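Notes on the Winter Lecture at Watkins Hall
February 15, 2019
Filed under: Science, Public Lectures

The winter series of public lectures at Watkins Hall resumed in January, and I attended the opening evening with a notebook and a fair amount of confidence. The subject was neutrinos. I had read two books on the matter and believed I would be able to follow the speaker without difficulty. That belief lasted for about half of the first section.

The speaker was Dr. Halldóra Hedegaard, who has spent most of her career working on underground detectors and who is now attached to the Ratside laboratory. She was introduced by Glenys Edwards, the chair of the series, who asked that questions be held until the end and reminded the audience that the side doors would be locked at 10. The hall was close to full.

Dr. Hedegaard began with the history. In 1930, physicists studying beta decay were faced with an embarrassing problem. A nucleus gave off an electron, and the energy of that electron was different each time it was measured. If the electron were the only thing leaving, its energy should have been the same in every case. Some energy seemed to be missing. Wolfgang Pauli proposed that a second particle, electrically neutral and extremely hard to detect, was carrying the remainder away. It was more than 25 years before the particle was observed, near a nuclear reactor in South Carolina.

I knew this part. What I had not properly understood was the matter of the solar neutrinos, which occupied the next portion of the lecture. The Sun produces neutrinos in enormous numbers as a product of fusion in its core. When the first large experiment was built to catch them, it found only about a third of the number predicted. For decades it was unclear whether the fault lay with the detector, with the model of the Sun, or with the understanding of the particle itself. 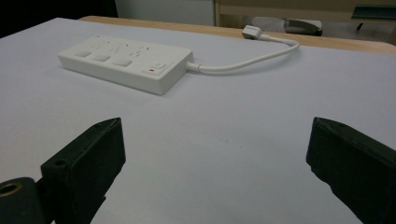 The answer lay with the particle. Neutrinos come in 3 types, usually called flavors, and they change from one to another as they travel. The early detector could respond to only one of them. The Sun had been producing the expected number throughout, and a large share had changed flavor before reaching the Earth. Dr. Hedegaard pointed out that this can happen only if neutrinos have mass, and that the original form of the Standard Model had assumed they had none.

She then attempted to explain how the change takes place, and it was at this point that my notes become unreliable. Each flavor is a mixture of states with different masses. Those states move out of step with one another over distance, so the mixture that arrives is different from the mixture that set out. She compared it to two musical notes that are very nearly the same pitch, which grow louder and softer together as they are held. I found the comparison helpful for as long as she was speaking. When I tried to repeat it to my husband the same night, I could not say what the notes stood for.

The final section concerned present work. The question of greatest interest to the Ratside group is whether the neutrino is its own antiparticle. If it is, a very rare form of radioactive decay should be possible, in which two electrons are released and no neutrinos at all. Searches for it have been under way for many years in several countries, and it has not been established. Dr. Hedegaard was careful on this subject and declined to predict a result.

The question period was lively. Berhanu Yimer, who teaches physics at Purkton, asked whether neutrinos could account for dark matter. The reply was that the known types are too light and move too fast to have gathered matter into galaxies in the way that is observed, although heavier types have been proposed. Another member of the audience asked how a detector can be trusted when it records so few events. Dr. Hedegaard spoke at some length about background radiation, the depth of rock overhead, and the purity of the materials used. She said that her own group had once set aside 37 days of data on account of a single contaminated fitting.

I have since started on the reading list that was handed out at the door. The recommended introduction, by Bjartur Kirkegaard, is clear through its first four chapters and demanding after that. Readers who wish to borrow a copy may find one at the Larker branch library, where it is shelved with astronomy.

The next lecture in the series will be given by Hilkka Vuorinen and will deal with the measurement of distances to nearby stars. Admission is free, but seats must be reserved in advance through the Watkins Hall office.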